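MacLeish Modular Shelving System

Share 21 | Comments 0

The MacLeish Modular Shelving System is a freestanding storage range for workshops, stockrooms, schools and small archives. It is supplied by Hinetti as a set of uprights, shelves and cross braces that may be combined in a single bay or extended along a wall. Each bay is delivered flat and can be assembled by two people with a rubber mallet and a level.

The range was developed by a design group led by Hamish Forsyth, whose brief was to replace three older product lines with one set of parts. Customers who had purchased shelving over several years often found that a new bay would not join an older one. All MacLeish parts share the same slot pattern, so a shelf bought this year will fit an upright bought in any later order.

Construction

Uprights are folded from cold-rolled steel and finished with a gray powder coat. Shelves are available in steel or in sealed birch plywood. The steel shelf is recommended for boxed goods, tools and heavier containers. The plywood shelf is quieter in use and is preferred in classrooms and reading rooms, where metal surfaces can be noisy.

Each steel shelf is rated for 339 pounds when the load is spread evenly. The plywood shelf is rated for 99 pounds. These ratings apply only to bays standing on a firm, level floor with both cross braces fitted. Bays over six feet in height must be fixed to a wall with the brackets supplied.
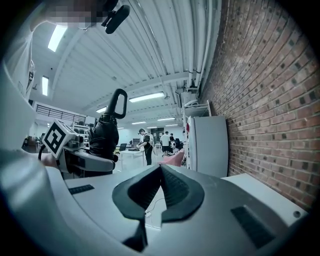
Shelf height is adjusted by lifting the shelf from its four clips and moving the clips to another row of slots. The shelf must be fully unloaded before it is moved. Clips should be pressed home until the tab sits flush with the face of the upright, and all four should be checked again after the first week of use.

Planning a Layout

Customers are advised to measure the room before ordering and to note the position of doors, outlets, radiators and light switches. A bay should stand clear of any heat source. In rooms with an outside wall, a gap of two inches behind the uprights allows air to move and reduces the risk of damp reaching stored paper or fabric.

Where bays are placed back to back, the joining plate should be used at the top and bottom of each pair of uprights. Corner arrangements require the Rasau corner post, sold separately. The post is not suitable for bays that carry more than five shelves.

Layout drawings can be prepared on request by Skye Lamont in the customer planning office. Please supply a dimensioned sketch of the room and a short list of the items to be stored — weights are helpful where they are known.

Care and Cleaning

Steel parts may be wiped with a damp cloth and mild soap. Abrasive pads will mark the coating. Plywood shelves should be dusted dry, and spills should be removed promptly. Scratches that reach bare metal can be treated with the touch-up paint included in the Flillareo maintenance kit.

Ordering and Delivery

Standard parts are held in stock and are sent by freight carrier. Orders of 400 shelves or more are made to schedule and should be discussed with Benoît Le Goff, who manages institutional accounts. Unopened parts may be returned within 21 days of delivery. Plywood shelves cut to a special depth cannot be returned.

The frame and steel shelves carry a ten-year warranty against defects in material and workmanship. The warranty does not cover overloading, outdoor use or changes made to the parts after purchase. Claims should include the order number and the batch label found on the inner face of each upright.

Page updated Jan 15, 2025

21 shares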